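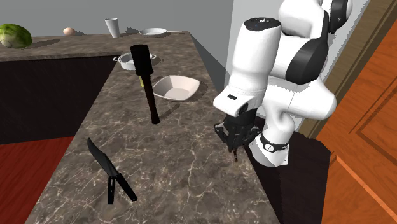
Do you need to know how to code to teach a robot arm a kitchen chore? You need patience more than code - most of it is moving the arm yourself by remote control, over and over, and letting it learn from what you did.

Posted in January by the Gonduslow kitchen blog

I have been at this every Wednesday evening since the fall, in the simulated kitchen the folks at Basport put together, and I still get a little thrill when the gripper goes where I meant it to go. My first two tries at the knife were dreadful. I came in too fast, turned the wrist too late, and had to start over with a fresh cup of tea.

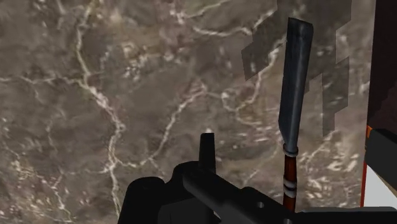
Slow hands, good demos

What helped was easing off near the handle and waiting a beat before closing the fingers. The arm copies everything, you see, dithering included, so I now throw out any run where I wandered (and oh, I do wander). We have 1,087 saved runs in the Grornov folder, and more than a few of the early ones are mine and ought to go.

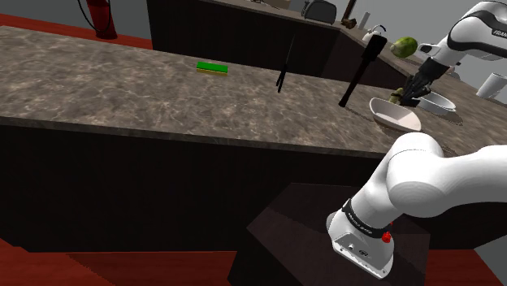 Next up: the bowls

I'd like to get three clean runs with a bowl before I change anything else. I'll write again once I've had a proper go at it.

2 comments | 2 shares

Get new posts by email. Unsubscribe at any time.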